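I finally made it to the Vescombe orchard open day, after three years of saying I'd go and then forgetting until the week after. It's in October, it's free to get in, and parking is five bucks in a field that eats low cars for breakfast (I borrowed my sister's truck, thank goodness).

The farm covers 37 acres on the side of a hill, so bring real shoes. I got there at 9 in the morning and the line for the first walking tour already went past the cider shed. Our guide was Zoia Stelmakh, who has been pruning there since she was in high school, and she walks fast! She took us up through the oldest rows first, the ones planted by the family that had the place before, and those trees are wild looking – all elbows, with props under the big limbs.

I learned a ton. I had no idea that almost every apple tree you see in an orchard is two trees stuck together, the roots from one kind and the top from another. Zoia did a graft for us right there on a folding table, with a knife and some stretchy tape, in less time than it takes me to wrap a present. Then she let a couple of kids try it on scrap sticks. A man behind me asked if he could put five kinds of apple on the tree in his yard and she said sure, go for it, just label them or you'll be sorry.

After that came the packing house, which I figured I'd skip and ended up loving. Bohdan Derkach runs the line, and he had it going at half speed so we could watch the apples float down the water channel and get sorted by size. It's loud in there, so take the foam earplugs when they hand them out. He told us they packed 2588 crates last season, and 1468 of those went to one grocery buyer. The small ones and the ugly ones get pressed.

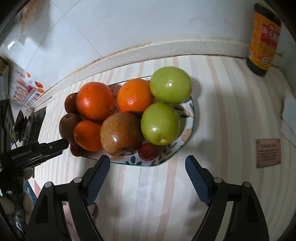

Lunch was the weak spot. There were two food stands for all those people, and the grilled cheese line didn't move for half an hour. I gave up and bought a bag of cider donuts and ate them sitting on a hay bale, which was fine by me, but if you've got kids or a grandparent along I'd pack sandwiches. There are picnic tables down by the pond and hardly anyone goes that far.

The tasting tent opened at one. You get a paper card and a pencil and go down the table trying slices, and you write down whatever you like. My favorite was one they call Rallum, very crisp and sort of lemony, with a skin that snaps when you bite it. My friend Sutrisno hated it and went for a soft sweet one that tasted like baby food to me. We argued about it the whole way home!

Prices in the farm store were decent. I bought a half bushel of Rallum, a jug of cider and a jar of apple butter that's already gone. They take cards, but the reader kept dropping out up on the hill, so have some cash on you. Bathrooms were portable ones by the gate and pretty clean, even late in the day.

I'm going back in January for the pruning class. It's outdoors, snow or no snow, and you have to bring your own gloves. Sign-up is on a clipboard at the store counter – they don't do it by phone.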